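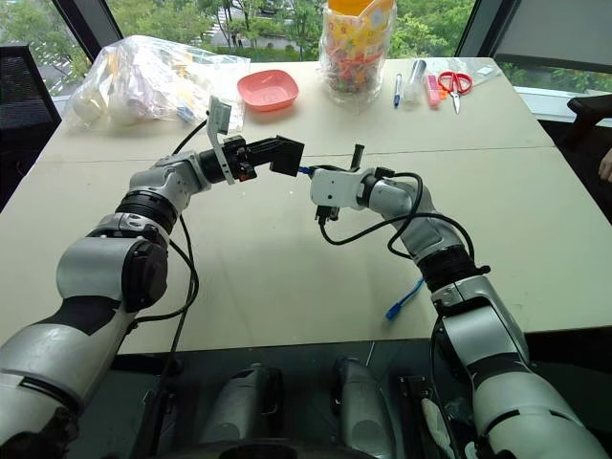
Roel Van Hecke says he would rather be asked what he does now than whether he is afraid for his job, as he gets the second question at every family dinner.

Home News Workplaces People Archive Contact

Search this site Enter keyword Go

19 May 2019
By Jozef De Bruijn

Van Hecke has packed small goods at Flondar for most of his working life. The firm fills mixed orders for shops and schools, the kind with a few odd items in each bag, and until this winter all of it was done by hand. In January a two-armed robot was put to work at one of the tables by the window. The packers were told a week ahead.

"They called us into the lunch room and showed us a film," he says. "It was a very smooth film. The thing we got was slower than the film."

There are four people on his shift and there were four before the robot came. What has changed is how they spend the day. On a normal shift the group used to send out 600 bags. In the first month with the robot they sent out 435, mainly due to the time it took to set things up and to stop and start again. They have since climbed back to the old number. Van Hecke does not expect it to go much higher this year.

"The office wanted to know why we dropped. I said, you took one of my people and made him a teacher. He can't pack while he's teaching."

By teaching he means standing beside the table and moving things to where the arms can get at them, then watching and writing down what happened. The packers take turns. Each turn is 40 minutes, a limit they asked for themselves after some long afternoons at the start. Van Hecke found that he stopped paying attention after that. He also had a sore neck from looking down and to one side.

I asked what the robot is bad at. He answered right away.

"Plastic bags. Anything clear and floppy. I can pick up a bag without thinking, I feel where the opening is. For the robot you have to lay it flat, and then somebody walks past and it moves. So we still do nearly all the bags."

And what is it good at?

"It doesn't mind doing the same thing. If the thing is stiff and it's always in the same place, fine, let it. I never liked that part."

He thinks the harder change is in the talk around the tables. Packers used to face each other across the work. With the arms in between, you stand further back, and you keep an eye on them. People have moved their conversations to the break. A younger coworker wears one earbud now, which would have been considered rude a year ago.

There is also the matter of pay. Flondar has kept the packing rate the same for everyone, including during robot turns, after first proposing a separate and lower rate for what it called observation. Van Hecke was one of those who objected. "Observation is work. If I look away and a cable catches on something, that's on me. So pay me for looking." The lower rate was withdrawn in writing before the trial began.

Some knowledge has gone into a binder that used to be only in people's heads. It covers which items go in first, which ones scratch, and why the scissors always go in point down. Van Hecke wrote a good part of it. He has mixed feelings about that.

"It's useful for a new person, I'll say that. We never had it before. But I did wonder while I was writing it, who am I writing this for?"

He has asked management what happens when the trial ends and was told that no packing jobs will be cut this year. He has not been told about next year. He would like a course in maintaining the robot, and has put his name down for one, but no dates have been set. For now, when it needs fixing, a technician drives over, and the packers go back to doing the whole order by hand until the repair is done.

"Those are quiet mornings," he says. "We get a lot out the door."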